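Who Should Pay for the Leak You Can't See

My water bill for February came with a page I had never seen before. It said my use had gone up to 9 times the usual amount and that I was responsible for all of it, whether or not the water had reached a tap. 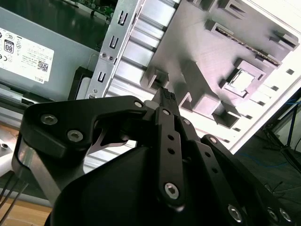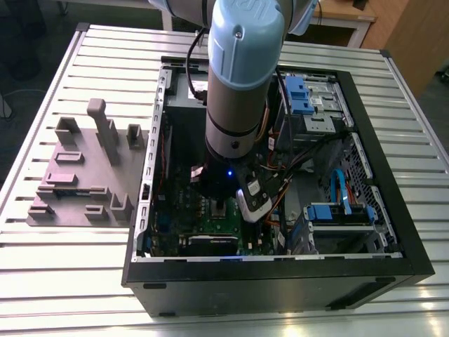 I run a small repair shop in Carneck. We have one sink and one toilet. The pipe that failed runs under the parking lot, between the meter and the building, and it was laid long before I signed the lease. Anura, the company that sends the bills, says anything past the meter belongs to the customer. I understand the rule. A line has to be drawn somewhere, and the meter is easy to find.

What I object to is the timing. Anura reads our meters twice a year. A leak can run for months before a customer hears a word. The newer meters send a reading every night, and the company plans to have them on every street by 2059. I will be retired by then.

Chiamaka Anozie, who owns the laundry on Hubmann Street, got her new meter last summer. She had a text message within 3 days of a toilet valve sticking. Her extra cost was less than lunch. Mine was more than a month's rent, under the same rule and the same rates.

If the company wants to hold customers to every gallon, it should tell them promptly when the gallons are going missing. Until a street has the new meters, the charge for a hidden leak should be capped at 2 normal bills, provided the owner fixes the pipe once told. Other utilities offer allowances of this kind to homes. Small businesses should get the same.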